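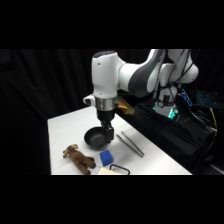
Lesezeit: 2 Minuten

Ticket 551: Abendgruppe fehlt im Kalender, Erinnerungen kommen doppelt
Status: gelöst
Gemeldet von: Nazma Bepari, Beratungsstelle Miah
Bearbeitet von: Rozália Kratochvíl
Software: Zisanora, Modul Gruppen

Beschreibung
Seit dem Update taucht unsere Rückfallprophylaxe-Gruppe am Mittwoch im Kalender der Klienten nicht mehr auf. Im Kalender der Mitarbeitenden steht sie ganz normal. Die SMS-Erinnerung geht raus, dafür gleich zweimal. Gerade in den ersten Wochen nach der Entgiftung wäre es richtig schade, wenn jemand deswegen wegbleibt!

Rozália, 9:40 Uhr
Danke für die tolle Fehlerbeschreibung, damit kann ich sofort loslegen! Könnt ihr bitte nachsehen, ob bei der Gruppe unter »Sichtbarkeit« noch »Ambulante Nachsorge« steht?

Nazma, 10:15 Uhr
Da steht gar nichts, das Feld ist leer. Bei der Angehörigengruppe von Dennis Lyimo ist es ausgefüllt, und die wird auch angezeigt.

Rozália, 11:05 Uhr
Super, das ist die Spur! Beim Update wurden Gruppen mit mehr als einer Leitung neu angelegt, und der Eintrag ist dabei verloren gegangen. Bei euch sind Dennis und Sabina Sheikh eingetragen. Jede Leitung hat einen eigenen Erinnerungsauftrag bekommen, daher die doppelte SMS.

Bitte so vorgehen:
1. Gruppe öffnen, Sichtbarkeit neu setzen, speichern.
2. Unter »Benachrichtigungen« den Auftrag ohne Vorlagennamen löschen.
3. Kalender neu laden (abmelden reicht nicht, den Browser bitte ganz schließen).

Nazma, 13:30 Uhr
Schritt 1 und 3 haben geklappt, die Gruppe ist wieder da, juhu! Bei Schritt 2 ist der Löschknopf grau.

Rozália, 13:50 Uhr
Dafür braucht es Leitungsrechte. Kann Sabina das kurz übernehmen?

Nazma, 15:20 Uhr
Erledigt. Testnachricht an mein Diensthandy: genau eine SMS. Ich freu mich so, vielen Dank euch! Die Nachsorgetermine habe ich gleich mit durchgesehen, alles in Ordnung.

Rozália, 15:35 Uhr
Wunderbar! Die Korrektur für neu angelegte Gruppen liegt bei Anjana Kanagaratnam. Ticket geschlossen.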